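Gronow table review: a big white top for people who spread out

I have wanted a proper work table for years. Up to now I've been cutting fabric on the floor, wrapping presents on the bed and doing my taxes on a TV tray (don't ask about my back). So when my neighbor Tomos Howells said he'd gone with the Gronow from Flevwood and liked it, I gave in and ordered one too!

It came in 2 boxes, one very heavy and one that I could carry up the stairs under one arm. The instructions are all drawings and I got one leg on backward, so add a bit of time for that if you're like me. The wrench in the bag is junk. I used my own and the whole thing was up before lunch.

I was torn between this and the Ranholm, which has drawers and a nicer looking leg. But the Ranholm top was smaller, and the top is what I was paying for. I figured I could always roll a cart underneath, and I have, and it fits fine.
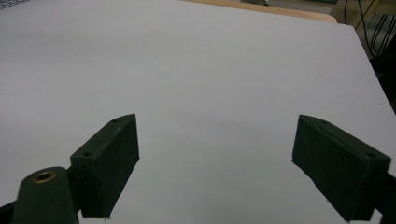
The white top, indoors. Matte finish, with a slightly bluish gray look in this light.

I love the finish. My old desk was glossy and every lamp in the room bounced right back in my face, and this one is so much easier on the eyes at 10 at night when I'm still trying to finish a hem. The color did surprise me a little. Online it looked like a warm, creamy white and at my place it leans cool, so if your walls are cream you may want to look at one in person first.

Cleaning is easy enough. Coffee wipes up, pencil takes a little rubbing, and ballpoint needs the spray. Red marker left a faint pink spot that I've decided to live with (it's under the sewing machine now). I do use a mat for cutting and I wouldn't trust it with a hot iron.

My one real gripe is wobble. If I lean hard on a corner, the table gives a bit. Flevwood says it holds up to 200 pounds and I believe it, but I'd still like a crossbar at the back. The Roltby has one, and it also costs a lot more.

Four stars from me. I'd buy it again, and my sister is already asking if she can borrow it for pie crust in November. She can come over here and use it, because I'm not taking those legs off again!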